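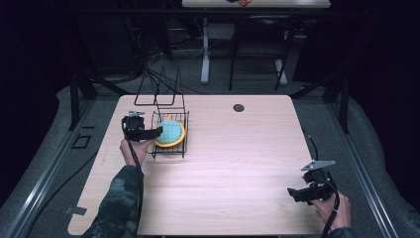 Dish rack station, both grippers in hand, February.

I lost 47 recordings this month, and the dish rack had nothing to do with it. I mention this early since I blamed the dish rack for most of an afternoon.

The task is the dullest one we have. Plate, sponge, rack, two hand-held grippers, repeat until lunch. I do the motions, the grippers log how far the fingers open and where they are in space, and later a pair of robot arms is supposed to do the same thing without sighing. We were aiming for up to 1000 runs before the end of the month. Stanisława Żak made the spreadsheet and colored it herself, green for good and pink for bad. I had a lovely long column of green.

Then Stanisława played some of it back on the arms. The right one behaved. The left one came in toward the rack, stopped short, closed its fingers on nothing at all, and carried the nothing across the table with tremendous care. She ran it again. Same nothing, same care. On the third try it came in lower and shoved the rack sideways, and she hit the stop button, and I said something about the rack having moved.

The rack had not moved. I measured it, then I measured it from the other side, then I taped down its feet and recorded a few more, which came out pink too. Next I blamed the sponge. It's a big domed thing that hides most of the plate, and I had a whole theory about it that I presented to Maxine Kereama at the coffee machine. She listened to all of it and asked if I'd looked at the cable.

I had not looked at the cable.

The left gripper's cable runs back down my forearm, and whenever I reached for the far end of the table it pulled tight. The connector is made by Metwally and it's supposed to latch. Ours had a cracked latch, so instead of falling out like a decent broken plug, it slid back about a millimeter and kept most of its pins. Power stayed on. The little light stayed on. The finger position froze at whatever it had last been, and the software (Fistum, version whatever) saw a number arriving on time and was perfectly happy with it. The same number, for eleven seconds. It never occurred to anyone to have it complain about that, me included, and I wrote that part.

So: 47 runs where the left hand, according to the file, reached out wide open and never closed. Or closed early and never opened. I went through them one at a time with a cold burrito.

What bothers me more is the shove. The arm was at low speed and Stanisława had her hand by the button, as she always does, but I'd been standing close enough to lean on the table. I've moved my stool. There's a strip of tape on the floor now, and I'm on the correct side of it maybe nine times out of ten, which Stanisława has started marking in pink.

Fixes so far. New connector, and a loop of slack in the cable before it gets to my wrist. Fistum now stops the recording if the finger value doesn't change at all for two seconds. That went badly on the first morning, because sometimes I really am just holding still, and it kept beeping at me for thinking. I added a bit of tolerance for sensor jitter: a live sensor always wobbles a little, and a dead one doesn't.

I'm redoing the 47 now. Nineteen down as of four o'clock. The tape is still on the rack's feet and I can't get it off.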